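Hurnlow Bedroom Folding Set - Read Me First

Hello, and thank you for taking the time to open this file before the folders. I know how tempting it is to go straight to the good stuff, but there are a few odds and ends in here that will save you some head-scratching later on.

What this is

The set is all about soft things on beds: cloths, blankets, pillows and bedspreads, and the everyday business of folding, straightening and putting them where they belong. It holds 800 short clips made in the bedrooms of two houses we call Iden and Liyanage. Iden is the bigger half of the work, with the arched headboards and the plaid bedspreads, and Liyanage is plainer and has better light in the morning. Everything was put together in July by Gayan Seneviratne and me, with a great deal of tea.

How the folders are laid out

There is one folder per house, then one per bed, then one per item. Item names are the ones we used out loud while working, so you will find "red fleece" and "pink quilt" in there and no stock codes. If a cloth moved from one bed to another it keeps its name, so please search by item if you want all of its clips together.

A word about fleece

Fleece gets more clips than anything else, 400 in all, and I make no apology for that because I find it such a pleasant and stubborn material! It doesn't hold a crease the way a cotton napkin does, and a corner you have just laid down will happily lift again while you are busy with the next one. We settled on small cloths, folded on top of a made bed, with the bedspread left on underneath. 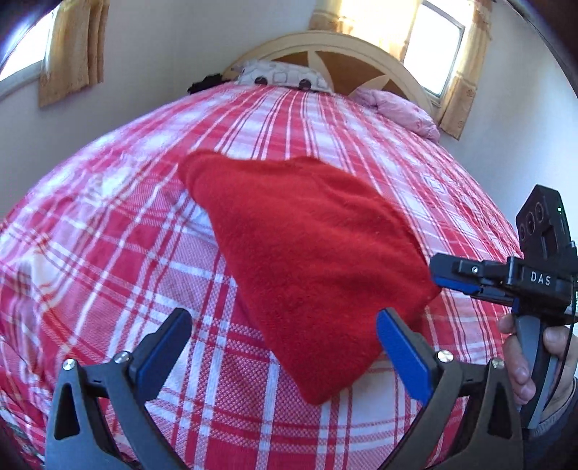
The fold names may need a little explaining. A "half" is edge to edge, a "quarter" is a half done twice, and a "point" is any fold that ends up more or less three-cornered, however wobbly the edges are. Gayan wanted a separate name for the neat points and the untidy ones, and we went back and forth on it over several suppers, but in the end they all went in together. There is a free-text notes column if you would like to split them yourself.

Bedspreads and pillows

Pulling a bedspread straight is its own task and has its own label, "smooth". A checked or striped cover makes it much easier to judge whether the job is done - you just follow a line down the bed and see if it wanders. Pillows are labeled only when they are moved. One that simply sits at the head of the bed the whole time is background, and so is any blanket bunched up beside it.

Known troubles

The notes are missing for 59 clips, all from Liyanage, where I saved over the wrong sheet. Some "smooth" clips stop before the cover is flat, and these are marked "partial". Version 2 fixed the spelling of "quilted", which I had managed to get wrong in several different ways.

Getting in touch

Corrections are very welcome, and so are new fold names. Please send them through the Susta page where you found the set, and put the item name in the first line so I can find the right folder.

Lakmal Haque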